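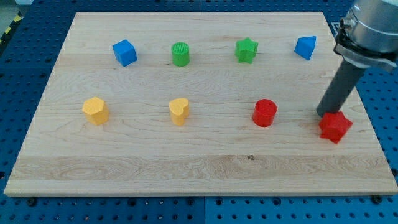 Does the Allelov starter kit come with the shape blocks, or do you have to buy them separately?

They're sold separately as an add-on pack, and the arm kit only includes the clamp, the cables and the software license.

marisol_manriquez
Thank you for clearing that up! I've been going back and forth on this kit for weeks now (my husband is very tired of hearing about it) and the product page really doesn't spell it out. I teach an after-school club and we have $356 left to spend, so every little extra counts. Is the block pack worth $147 on top, or should I cut my own out of scrap?

benchdog_linley
Cut your own. I love Allelov's support people, they've been lovely to me, but $147 for blocks is hard to swallow. A cube and a cylinder will teach the kids most of what they need, and you can make those in an evening with a miter saw and a bit of dowel.

Ljubica Stoyanova
I'm going to disagree with Linley here, in a friendly way! Cubes and cylinders are easy and the kids get bored with them by the second session. Stars and hearts are where it gets interesting, and those are a pain to cut cleanly. On a star you have to think about where you're touching it, on a point or in the dip between two points, and my group argued over that for a whole afternoon. I'd buy the pack again.

benchdog_linley
Fair enough on the stars. Has anybody tried the Calley set? I saw it for a good bit less.

tk_alipour
I have the Calley one. Colors are nice, but mine varied in height by nearly 2 mm and I had to keep fixing my pick height, so I went back to Allelov's. Whatever you get, Marisol, please bolt your board down. Mine crept a little at a time all through April and I blamed the calibration, re-ran it over and over, wrote a long and slightly grumpy email to support, and then leaned on the board and felt it slide.

marisol_manriquez
Oh no, I would have done exactly the same thing! Bolts are going on the list. I think I'll get the pack and skip the carrying case.

Ljubica Stoyanova
Keep the case on your list for next year if you move rooms a lot. Mine has been up and down the stairs plenty and I'm glad of it.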